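Can I play the Costport course without being a member?
2 min read

umov_slicer
Visiting my sister in April and she lives near the Larkarico end of Costport. The course website says "public welcome" on one page and "members and guests" on another. Which is it? I'd also like to rent clubs, as mine are not worth the baggage fee. Neither is my swing, but that has to come along.

Garg
Both pages are right, sort of. Mornings are for members until the league groups clear out. After that anyone can pay the $20 and go. Rental sets are in the shop -- 2 left-handed ones, so call first if that's you. Bring cash. The card reader has moods.

backnine_blues
no idea about april but the greens are slow and the geese are not

Larkarico Lou
Garg has it. I'd add that the range closes early and the 100-yard marker is nowhere near 100 yards, so don't trust your wedge afterward. The snack bar is open again too -- get the soup.

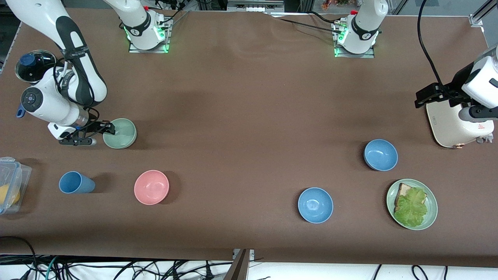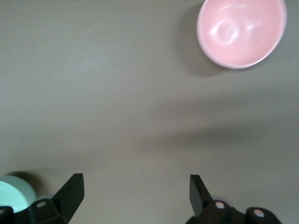 Bowls, one green and one pink.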